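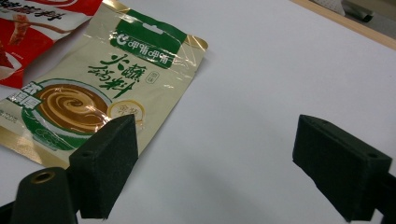 Zwei Soßenpäckchen auf dem Übungstisch, vorn die beiden Schaumstoffpolster des Handgreifers.

Flaltamness: Greifen lernen am Soßenpäckchen

Wer in diesen Wochen abends an der alten Druckerei in Flaltamness vorbeikommt, sieht im Erdgeschoss meistens noch Licht. Dort hat die Firma Flokden seit Februar ihre Werkstatt, und dort wird geübt, was den meisten von uns beim Kochen nicht einmal auffällt: ein Päckchen Soße vom Tisch nehmen und es an der richtigen Stelle wieder ablegen.

Geübt wird mit der Hand, und zwar mit einem Greifer, den man festhält wie ein etwas zu groß geratenes Werkzeug. Zwei Finger hat er, beide mit dunkelgrünem Schaumstoff gepolstert, dazu eine Kamera, die bei jeder Bewegung mitläuft. Der Mensch macht vor, wie es geht, und aus vielen solchen Durchgängen soll später der Roboterarm lernen, der in der Werkstatt ein paar Meter weiter hinten steht und bei allen nur Takura heißt. So sparen sich die Leute von Flokden das mühsame Programmieren einzelner Handgriffe, und wer mitmachen möchte, braucht dafür keinerlei Vorkenntnisse, sondern vor allem ein bisschen Geduld (und, wie man uns beim Besuch verriet, bequeme Schuhe).

Auf dem weißen Tisch liegen an diesem Nachmittag Beutel mit Hotpot-Soße. Einer davon, beige mit grünem Streifen, trägt den Schriftzug 呷哺呷哺 und darunter groß das Wort für Hotpot-Dip, dazu eine gemalte Schale mit brauner Sesamsoße, bei deren Anblick man durchaus Hunger bekommen kann. Dahinter schaut ein rot-weißes Päckchen hervor. Gerade solche Beutel gelten in der Werkstatt als dankbare und zugleich ziemlich lästige Übung: Die Folie glänzt und knittert, der Inhalt verschiebt sich, und wenn zwei Beutel übereinander liegen, nimmt man gern einmal beide mit.

Eine Schicht dauert zwei Stunden, 52 Durchgänge gelten als ordentliches Ergebnis. Wir durften es selbst versuchen und waren davon doch ein gutes Stück entfernt! Man greift anfangs viel zu hastig zu, und die freundliche Ermahnung, bitte ruhig von oben zu kommen und vor dem Schließen kurz innezuhalten, haben wir an dem Nachmittag mehr als einmal gehört. Mit der Zeit wird die Hand dann tatsächlich ruhiger, und man ertappt sich dabei, dass man auch den Kaffeebecher in der Pause auffallend sorgfältig abstellt.

Das Vorhaben läuft unter dem Namen Zheng und soll einmal Küchen zugutekommen, in denen täglich viele kleine Packungen sortiert und auf Tabletts gelegt werden müssen. Als Nächstes sind 300 Durchgänge mit wechselnder Anordnung geplant, mal mit einem Beutel, mal mit mehreren, auch bei schwächerem Licht. Danach kommen Gläser und Dosen an die Reihe, auf die sich in der Werkstatt manche schon richtig freuen, weil die wenigstens ihre Form behalten.

Für die nächste Runde sucht Flokden noch 6 Helferinnen und Helfer aus dem Ort, gern auch Ältere und sehr gern Linkshänder, von denen bisher zu wenige dabei sind. Interessierte können nachmittags ab 15 Uhr einfach an der Werkstatttür klingeln, der Eingang liegt auf der Hofseite.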